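グリッパーの指先が閉じきらない件(テーブル片付けセル)

掲示板トップ > 協働・小型アーム > 保守と修理

投稿者:keltirico_heather

はじめまして、でもないんですが、書き込むのは久しぶりです。ヘザーです。Multdaleの作業場で、食器と食べ物の模型を片付けるセルを1台面倒みてます。白い天板のテーブルに黒いアームが載ってて、手先は2本指。平行に閉じるやつじゃなくて、上の指が関節で曲がって下りてきて、下の指はほぼまっすぐ、というタイプです。

で、困ってるのが指先の合わせです。9月13日に指先を外して掃除して、ネジを締め直したんですよ。そのあとから、閉じたときに先端がちょっとだけずれるようになりました。コップは持てるんです。でも皿の縁がだめ。縁をつまんで持ち上げようとすると、皿がくるっと回って逃げます。

やったことを書いておきますね。

原点出しは2回やり直した。
指先の小さいプラスネジは3本とも外して付け直した。
根元のプレートのネジは触ってない(つもり)。
制御側の閉じ位置は掃除前と同じ454のまま。

ログを見るとモーターはちゃんと指令の位置まで行ってるんです。だから機械側だと思うんですけど、どこから見たらいいですかね? ちなみに交換用の指先はAmaralのをワンセット持ってます。まだ袋から出してません。

投稿者:タネ

こんばんは、タネ・タミハナです。うちもほとんど同じ構成で動かしてます。

それ、たぶん指先のネジの締め順ですよ。三角に並んでる3本、1本目をいきなり本締めしませんでした? 指先の樹脂が締めた側に引っ張られて、先が斜めを向くんです。うちもやりました。見た目じゃほとんどわからないのに、閉じると先端だけすれ違う感じになる。

全部ゆるめて、指を軽く閉じた状態で3本を少しずつ回していくと直ると思います。開いたまま締めちゃだめ! 合わせる相手がいないので、どこ向いてても気づけません。

投稿者:Muammer Uçar

タネさんの意見に半分だけ賛成です。

締め順は確かに大事ですけど、皿が「回って逃げる」っていうのは、先端の向きより上の指の関節のガタじゃないかなあ。あの関節、箱っぽいパーツを小ネジで重ねてあるでしょう。外側のネジが少しでもゆるむと、荷重がかかったときだけ横に逃げるんです。無負荷で閉じて眺めてても絶対わかりません。

確認は簡単で、電源を落として、上の指の先を手で左右に押してみてください。下の指も同じように押して、動き方を比べる。上だけコクコク言うなら関節です。

投稿者:keltirico_heather

お二人ともありがとうございます! さっそく押してみました。

えーと、結論から言うと両方ちょっとずつ怪しいです(泣)。上の指、押すと確かに動きます。ただ、これがもともとの遊びなのか、ゆるみなのかがわからない。掃除する前に測っておけばよかった……。

指先の角度のほうは、定規を当てたら下の指に対して少し傾いてる気がします。気がする、というレベルですけど。

あと、手先のカメラで撮ったのを貼っておきます。つかみに行く直前の姿勢で止めたところです。

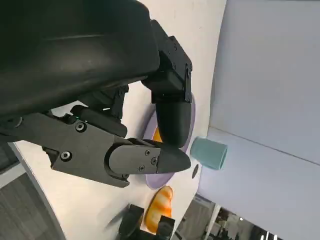
で、相談なんですけど、関節のネジに緩み止めを塗るのってどうなんでしょう。前の担当から引き継いだノートには「塗るな」とだけ書いてあって、理由が書いてないんですよね。こういうメモ、いちばん困る。いまはどのネジにも何も塗ってません。

それと、もし遊びが正常な範囲だとしたら、閉じ位置の454をいじってもう少し強めに押しつける手もあるのかなと思ってます。素人考えですかね。

投稿者:merle_a

横から失礼、マール・アシュビーです。

閉じ位置で逃げるのは反対。強く反対です。先端がずれたまま押しつけると、ずれた方向に力が逃げて、関節のネジがもっとゆるみます。私はそれで1本飛ばして、床のカーペットを這い回って探しました。見つかりませんでした。

緩み止めについては、ノートの人が正しいと思います。あのあたりは樹脂のパーツにネジが直接入ってるところがあって、ものによっては薬剤で樹脂が割れるんですよ。金属同士のところだけ弱いやつをちょんと付けるならまあ、という感じ。どこが金属でどこが樹脂か自信がないなら塗らないほうがいい。

投稿者:タネ

マールさん、緩み止めは私は塗る派です。樹脂OKのタイプを選べば割れたことないですよ。塗らずに毎週増し締めするほうが、よっぽど樹脂のネジ山を痛めません?

投稿者:merle_a

毎週増し締めするのがそもそも多すぎるんだと思います。締めるんじゃなくて、見るだけでいい。ネジの頭とパーツにまたがってペンで線を引いておいて、線がずれてたら初めて工具を出す。うちは動作回数936回ごとに線を見てます。半端な数字なのは、1日の動作回数の都合でそうなっただけで、深い意味はないです。

投稿者:Muammer Uçar

合いマークは私も賛成。緩み止めの話は決着つかないと思うので別スレ立てましょうよ、前もこれで荒れたじゃないですか(笑)

ヘザーさん、順番としては

まず上の関節の外側のネジを、いま締まってるかどうか確かめる。工具を当てて、軽く回るなら締める。回らないなら触らない。
次に指先の3本。タネさんのやり方で、軽く閉じて、少しずつ。
最後に原点出し。
閉じ位置の数字はそのあとで見直す。

これでいいと思います。根元のプレートは、上の全部をやっても直らなかったときだけ。あそこは六角とプラスが混ざってるので、外すなら並べた順がわかるように紙に刺しておくといいです。

投稿者:ausra_stinance

Stinanceのアウシュラです。いつも読むだけなんですが、同じ症状をやったことがあるので。

うちの場合は、関節でもネジでもなくて、指先と指の合わせ面にゴミが入ってました。掃除で拭いた布の繊維です。ほんの1本。それで先が傾いてたんです。3本外したついでに、面を指の腹でなでてみてください。目だと黒に黒で見えないです。うちは繊維が灰色だったのに、それでも見落としました。

あと、確認用につかむものは皿の縁がいちばん正直です。コップは丸くて、先がずれていても勝手に収まってくれるので、合格みたいに見えてしまいます。パンの模型も同じで、やわらかいと何も教えてくれません。

投稿者:タネ

あー、布の繊維! それはありそう。ヘザーさんのは掃除のあとから、ですもんね。私の締め順説、ちょっと弱くなってきた。

投稿者:keltirico_heather

皆さんほんとにありがとうございます。やってみたので報告です。長いです。

まず関節の外側のネジ。工具を当てたら、8分の1回転くらい回りました。ムアメルさん正解。締めたら押したときのコクコクはだいぶ減りました。ゼロではないけど、下の指と同じくらいの感じにはなった。

次に指先の3本を外して、合わせ面をなでたら……ありました。繊維じゃなくて、樹脂の削りかすみたいな小さい粒。アウシュラさん、見るよりなでるほうが断然早いですね。ちょっと感動しました。拭き取って、軽く閉じた状態で3本をぐるぐる順番に締めて、原点出し。

そのあと皿の縁を7回つまませてみて、回って逃げたのは1回だけでした。前は毎回だったので、すごい進歩です。ただ1回は逃げたんですよね……。閉じ位置はまだ454のまま触ってません。マールさんに怒られたくないので(笑)

緩み止めは今回は塗らず、白いペンで合いマークを入れました。タネさんごめんなさい。

残り1回ぶんの犯人は何だと思います? 指先のゴムっぽい表面がつるつるになってきてるので、Amaralの新しいのに替えるのもありかなと。

投稿者:merle_a

怒りませんよ。

替えるなら上下いっぺんに替えてください。片方だけ新品だと、つるつるのほうを軸にして皿が回ります。あと替える前に、いまの指先をアルコールでさっと拭いてみて。手の脂だけのことも多いです。

投稿者:タネ

いやいや、塗らなかったの根に持ちませんって。ただ10月あたりに白い線がどうなってたか、ここに書いてほしいです。ずれてたら私の勝ちということで。

投稿者:Muammer Uçar

7回だとまだ何とも言えないので、回数を増やしてからでいいんじゃないですか。うちは指先を替えたら、皿だけ381回つまませてから本番に戻します。

投稿者:keltirico_heather

さ、381回……。明日アルコールで拭いて、まずは回せるだけ回してみます。線の写真も撮っておきますね、タネさん。

緩み止めスレ、ムアメルさん立ててくれるんですか?

投稿者:Muammer Uçar

立てました。保守と修理のいちばん上です。お手やわらかに。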